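The Blue Tray

Flour first. Or no, the tray first, because the flour has to land somewhere and the counter is black and shows everything.

She got the tray down from on top of the fridge. Teal, huge, scratched all to hell on the inside from ten years of knives that weren't supposed to be used on it. Her mother's rule. No knives on the tray. Her mother's knives, too, mostly.

Clock on the stove said 3:32. The clock on the stove was wrong. Had been wrong since the power went out in February and she kept meaning to fix it, and you had to hold two buttons at once and she only ever had one hand free.

Rolls by six. That was the promise. She had said it on the phone with her coat half on, sure, yes, I'll bring the rolls, the ones with the seeds, and her sister had gone quiet a second and said, Mom's rolls? And she'd said yes. Mom's rolls. Like it was nothing.

She had never made them. Not once. Watched, sure. Watched a thousand times from the stool with her chin on the counter, then from the doorway with her arms folded, then not at all, for a while there. Watching isn't the same as your hands knowing.

So. Tray. Bowl. Rolling pin up on the wire thing where it lived. The scraper with the wood handle, the varnish worn off where a thumb went. Her own thumb didn't fit the spot. She tried it both ways.

The recipe was on the back of a Truvell furniture receipt, total 289 dollars, a chair she remembered, a chair that had gone out to the curb before she was in high school. Pencil. Half of it rubbed away. Flour, it said, and then nothing. Just flour. Like, all of it? Then yeast, then "warm not hot," then a word that was either knead or need.

She kneaded. It stuck. It stuck to the tray, and to her wrists, and to the sleeve of the good sweater, which she should of taken off, and she got one arm out and then the dough had the other arm. More flour. She hit the bag too hard and it coughed out a cloud and she stood there in it with her eyes shut.

The phone rang on top of the microwave. Let it. It rang the whole way through and quit and then did the little buzz. Her sister. Had to be. Checking.

Okay. Scrape it up. That she remembered, the sound of it, the flat steel going along under the dough in one long push, shhhk, and the whole mess turning over like a sleeper turning over. She did it badly. She did it again. On the fourth or fifth go the thing came up clean and round and she said "oh" out loud in the empty kitchen.

Into the bowl. Towel over it. Wait.

She was no good at the waiting. She ran water on her hands. She looked up the bus, the 32, which went every half hour until it didn't. She looked at the stove clock and subtracted and got it wrong and subtracted again. The oven was a Skemero, older than she was probably, and it took its time too, ticking while it thought about getting hot. She turned it up past where the pencil said. She turned it back down.

And the tray was a disgrace. Skin of dried flour all over it, gray at the edges. So she tore off a paper towel, ran it under the faucet, wiped. Tore off another one. Chased the last crumbs up to the rim and lost them over the side and chased them along the counter with the edge of her hand. Then the phone again, and she let go of the whole business right where it was and lunged.

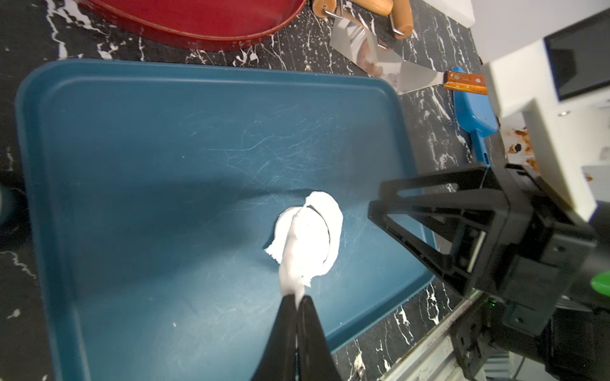 The tray, the towel, the scraper where it was put down.

"I'm making them," she said. "I'm in the middle of it."

"I didn't ask," said her sister.

"You were going to."

"I was going to ask if you wanted a ride."

She looked out the window. Already that late-day yellow on the side of the Urban building across the way, the one with the dentist in it. "No," she said. "Yes. What time is it?"

"Ten to five."

Ten to five! She said a word. Her sister laughed, and it was the laugh from when they shared the room, the one into the pillow, and for a second neither of them said anything, they just stayed on the line breathing like a couple of kids.

"Did you find the recipe?" her sister said.

"On a receipt."

"The chair."

"The chair, yeah. It just says flour. How much flour?"

"I don't know. She never measured it. She used the blue cup and then she used her hand."

"What blue cup?"

"The one that broke."

Well, great. She hung up, or she meant to and the phone slid down between the bread box and the wall, and she could hear her sister going hello? hello? from back there, small and tinny, while she pulled the towel off the bowl.

It had come up. Not a lot. Enough. It had that belly on it, that shine. She put one finger in, up to the first knuckle, and took it out, and the hole stayed a moment then eased partway shut. She remembered that. Her mother holding her finger to do it, pushing it in for her. See? It's breathing.

No time. Out on the tray, dust it, roll it fat, cut it with the scraper. Some big, some little. She had a whole idea about making them the same and gave up on it by the second row. Tuck the ends under. Her mother did two at a time, one in each palm, going around and around without looking, talking the whole while over her shoulder about the neighbors. She tried two. One shot off across the counter and hit the toaster. One at a time, then.

Seeds. There was a Jamness jar at the back of the cupboard, jelly once, now seeds, with her mother's handwriting on a strip of tape. SEEDS. Capitals, underlined, like somebody might argue. There wasn't much in it. She had figured on buying more and then stood there with the lid off and thought that these ones, these were hers, she'd bought them, carried them home, poured them in here. And if they went on the rolls they'd be gone.

She stood there longer then she could afford to.

Then she shook them on. All of it. Banged the bottom of the jar to get the last ones off the glass.

Oven. Door. Timer, no timer, the timer was the stove clock. She sat down on the floor with her back against the cabinet where she could see in through the little brown window and she watched them the way you'd watch a dog that's been acting funny. Nothing. Nothing. The light inside flickered and held. And then the tops started to go. Just a bit of gold on the high side of one, then the one next to it.

The smell got to her before she was ready. It came up under the door and into the sweater and it was every afternoon, the bus dropping her at the corner, 1661 on the mailbox with the second six hanging crooked, the screen door, the radio. She put her floury hand over her face and kept it there.

Horn outside. Two short, one long, same as their father used to.

"Coming!" she yelled, to a closed window, and got up with one foot asleep, and couldn't find the oven mitt, and used the sweater.

They were lopsided. One had split its side open and one had grown into its neighbor so they'd have to be pulled apart by whoever wanted them. She dumped them hot into a pillowcase because the basket was who knew where, and tied a knot in it, and got her coat, and the receipt, and went back for the phone behind the bread box, and then for the keys.

Her sister had the passenger door pushed open from inside. She didn't say hi. She looked at the pillowcase, and then leaned over and put her whole face down next to it, eyes closed, with the engine running and a car behind them starting to honk.

"You left out the salt," she said, into the cloth.

"You can't smell salt."

"Did you, though?"

She thought about it. Flour, yeast, warm not hot. The car behind them honked again.

"Drive," she said.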